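Cilow
June 26, 2023

Two weeks into sharing a workplace with a robot arm at Vuvasia, so a thread, while the kettle is broken again.

My job is returns. Toys come back to our Mallport site in tubs, all mixed up, and somebody has to work out which bits belong to which set. For years the somebody was us. On a good shift I could clear 27 tubs. I was quite proud of this and have never found a way to bring it up at parties.

Now the arm has a go at the small parts. It puts one on the table, opens its fingers, has a think. I have worked with people like that.

We were told in February it would "free us up for higher-value tasks". I asked what those were. There was a slide. The slide had a lightbulb on it.

Part of my day now is going through the gripper's own view and marking what it was dealing with. Over 200 of these before lunch. 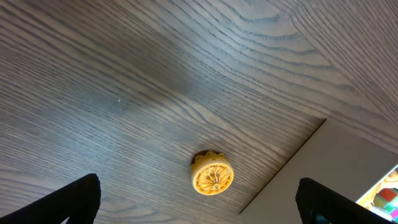
Small round yellow part in the first one, a bit of something green by the left finger in the second.
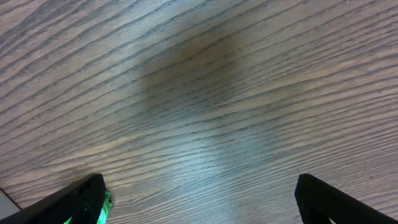
So yes, I get paid to look at a table. I know the grain of that wood better than I know my own hallway.

What has changed, then. My wrists, mostly. I used to go home and struggle with a jar lid. That has gone, and I'd be a liar if I said I missed it.

The talking has gone as well, and I do miss that. Four of us round one bench, hands busy, putting the world to rights. Now we're a desk each, with headsets, and you have to send a message to ask if anyone wants a biscuit.

Also the vocabulary. I no longer "drop things". I log a "failed grasp". Tried this at home with a casserole dish and it was not accepted.

The Yorath site gets theirs next. They rang to ask what it's like and I said get the chairs sorted first, because you'll be sitting down all day and the ones they send are dreadful.

They also asked if anyone lost their job. No, to be fair. Two people left and weren't replaced, and you can call that whatever you like.

Current backlog is 275 tubs. The arm doesn't seem bothered. Off to boil water in the microwave.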